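Trirnik Fares: a small table of airline fare and traffic numbers

I've been collecting airline passenger figures as a hobby for a while now, and a few people asked if they could have the file, so I cleaned it up and put it here. It's called Trirnik because that was the name of the folder and I never came up with anything better.

Version 2, last touched 2022-09-24.

What's in it

One file, fares.csv, with 3558 rows. Each row is one airline in one month, taken from the traffic releases that carriers put out for their investors. I typed a lot of these in by hand from PDFs (my wrists remember), and the rest came through a little script called jirkholm.py, which is in the same folder. There are 13 columns. The ones you'll probably care about:

carrier: short name, lower case
month: year and month, with a dash
pax: passengers carried, in thousands
ask: available seat kilometers, in millions
rpk: revenue passenger kilometers, in millions
load: load factor, as the carrier printed it
note: whatever I felt like writing down at the time

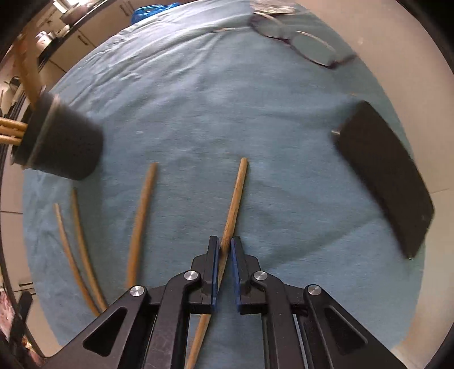
Getting started

Open it in any spreadsheet and you're off! If you'd rather use the script, run jirkholm.py with the path to the csv and it prints a summary per carrier. It needs Python 3 and nothing else. Dates come in as text, so convert them yourself before sorting or plotting.

Things that will bite you

Load factor is the big one. I kept the printed value even when it doesn't match rpk divided by ask, and there are 149 rows where the two disagree by more than a rounding error. Some carriers count connecting passengers once, some count every leg, and a couple switched in the middle of a year without making much noise about it. If you want a clean number, work it out yourself from the two columns and ignore mine.

September is messy too. Several carriers restate their summer numbers with the September release, and I've used the restated ones wherever I noticed. Wherever I noticed! I'm sure I missed a few.

Also, blank means blank. It does not mean zero. Please don't fill the gaps with zeros and then write to me that an airline stopped flying.
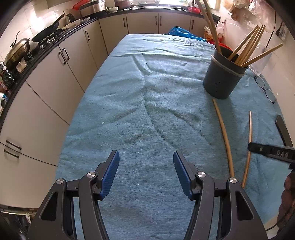
Smoothing is the question I get most, so let me say what I do. Monthly traffic jumps all over the place with holidays (Easter moving between March and April is a pain every single time), and I use a plain twelve-month rolling sum before comparing anybody with anybody. Plot the raw months and you get something like that light blue cloth, one long ridge down the middle and little folds running off to both sides, and it's tempting to find a story in every crease. The rolling sum takes most of that out. The code is in the function called amaral, near the bottom of the script.

Not included

No share prices, no fuel costs, no yields. The fares in the title are left over from version 1, which had a ticket price column that I dropped when I saw how patchy it was. Cargo is out as well, sorry.

Using it

Do what you like with it, including at work. A mention is nice. If you find a wrong number, send me the carrier, the month and a link to the release, and I'll fix it in the next version. Please don't trade on this stuff, it's one person's typing.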